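Flurnard Press to Publish New Collection on the Electronic Mail Art Networks

8/14/20

Flurnard Press is delighted to announce The Riditz Exchange, a new collection on the artists and writers who sent their work to one another over office terminals, borrowed mainframe accounts and long-distance phone lines in the years before home internet. The book will be out in December in hardcover and as an e-book.

The Riditz Exchange takes its name from a dial-up message board that linked small arts groups in three towns. Members posted poems a line at a time, passed drawings back and forth in plain typed characters, and argued late into the night about who owned a piece once 11 people had changed it. Much of that work was printed out, filed in shoeboxes and forgotten — and a good deal of it appears in this book for the first time!

The collection brings together 17 essays, some by people who took part and some by younger scholars who came to the material through archives. Topics include shared authorship, the cost of phone time and how it shaped the length of a message, early chain novels, and the trouble of reading old disks today. One long chapter follows the Gustorcombe Letters, a story written by mail and modem over 24 weeks, with every reply printed in order, typing errors and all.

Readers will also find a generous section of printouts, flyers and hand-drawn network maps. The editors have kept the original spacing wherever the page allowed it, so that a poem built for a narrow green screen still looks like one. We think teachers will love this part of the book, and so will anyone who remembers waiting for a picture to arrive row by row.

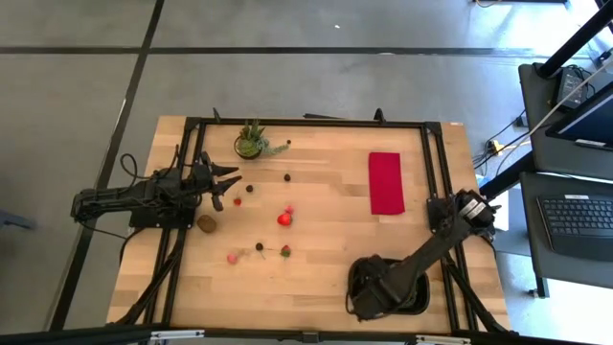 The closing chapters turn to what these networks left behind, and to artists now working with machines, code and partners far away. The old question of whose hand made the mark comes up again and again, and it is a lively one when two robot arms share a wooden tabletop with scattered fruit. Several contributors trace a line from the message boards to studio work of this kind, and they do not all agree on where it leads. Their exchange of letters on the subject closes the book.

The Riditz Exchange is the first title in Chevalier, a new Flurnard series on art and networks. Two more books are in preparation, one on community radio and one on fax art.

Review copies, sample chapters and a full table of contents are available from the Flurnard Press publicity office. Course adoption requests are welcome now for the spring term.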